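Clornasach two-arm bench cell for soft goods

Equipment / Handling cells / Fabric and garments

The Clornasach is a bench-mounted cell with two arms, sold for picking up, flattening and folding cloth. It suits laundries, textile recyclers and college workshops that want to try automated handling before paying for a full line. Drindent supplies it with the arms, the rail frame, a parallel gripper for each arm, a wrist camera and the control box. You provide the bench, the power and the cloth.

Who it is for

Most of our customers come to us with one awkward job. Knitted items are the usual one, as they stretch and bunch and don't lie the same way twice. If your work is mainly stiff sheet, card or boxed goods, the single-arm Clallidden costs less and will do the job faster. We are happy to quote for both.

Gripping knitwear

The standard fingers close flat against each other and take hold of a fold of cloth between the tips. There is no suction and there are no needles, so nothing goes through the knit. Grip force is set in the software, and we suggest starting low with fine fabrics. The stepped fingertips are a wearing part. Order a spare pair with the cell if you plan to run it every day.
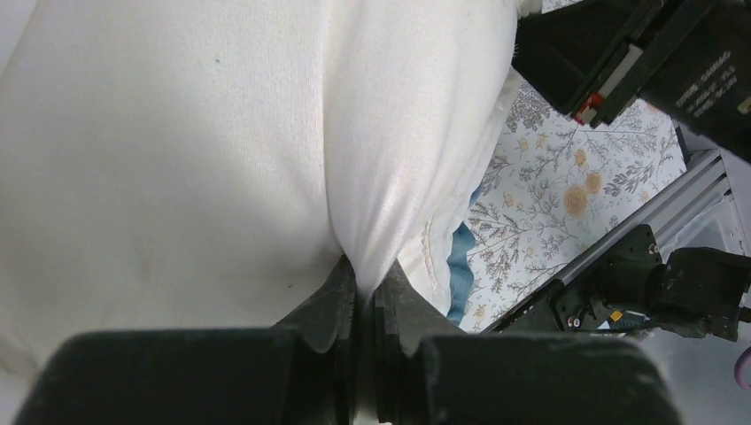

Gripper fingers closed on a fold of white knit fabric, seen from the wrist camera.

A patterned work surface is fine for demonstrations. For regular work we recommend a plain cover in a colour that contrasts with the goods, and steady overhead light. White on white is the hardest case for the vision software, and it is worth telling us early if that is what you handle.

What to budget for

The price on your quote covers the cell and delivery. Please allow separately for:

Installation and commissioning, 2 days on site
Operator training, 2 people included, extra places charged per head
Spare fingertips
Guarding, if your risk assessment calls for it
Annual service visit from the second year

Patricio Casado in our sales office can send a blank budget sheet with these lines already in it. Several buyers have used it to get sign-off from their finance department without much further work.

Lead time and space

Cells are built to order. Delivery is 16 weeks from receipt of deposit, and longer if you ask for non-standard fingers. The bench should be level and fixed to the floor or wall. Leave room to walk behind it, because the control box opens from the rear. Cables leave on the right-hand side unless you ask for the left when ordering.

Before you order

Send us a bag of the items you want handled, including the worn and frayed ones. Unai Montes runs the sample trials and will return a short written report with clips. Trials are free for up to 31 items. If a fabric does badly we will say so, and in that case we may suggest the Hnatiuk soft fingertip set, which fits the same mounts and is priced as an extra.

Trial places fill up before the end of the financial year, so book well ahead if you need a report by March.

Prices and lead times checked 1 Sep 2026. Quotes are prepared by Patricio Casado. Service and spares questions go to Severino Llorente.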